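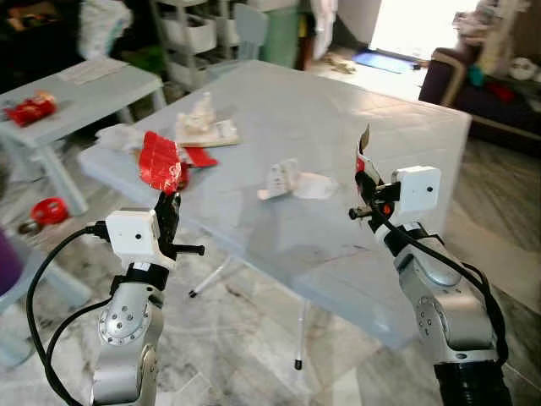
Ambros Egger asks whether a worker can go to court when an employer does not pay for all the hours worked. The answer is yes, and a judge may be asked to decide.

Most workers are paid by the hour. At the Hudimmont bakery, a baker stays 2 extra hours each evening to clean, and that time must be paid too. Suppose the baker is paid for everything except the cleaning.
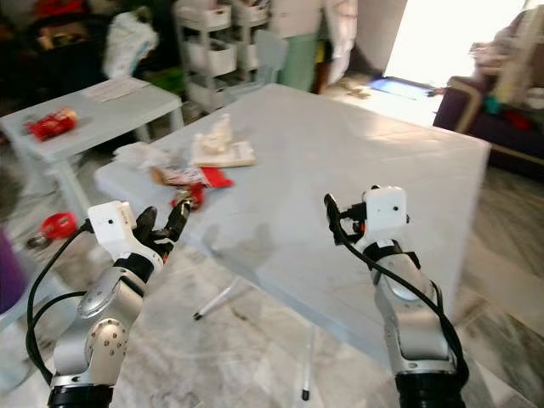
A court needs proof before it can decide. Time cards, pay slips and messages all count as proof. Even a job as small as clearing a red object from a white table is work if the employer has ordered it. The baker should write down the date and the hours.

Sometimes 70 workers have the same problem. One of them may then ask the court to hear all their claims together. This is called a class action.
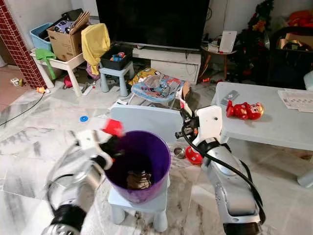
Fotis Panagiotou wished to know if a worker can be fired for complaining about pay. The law forbids it, and a worker who is fired for that reason may bring a second claim.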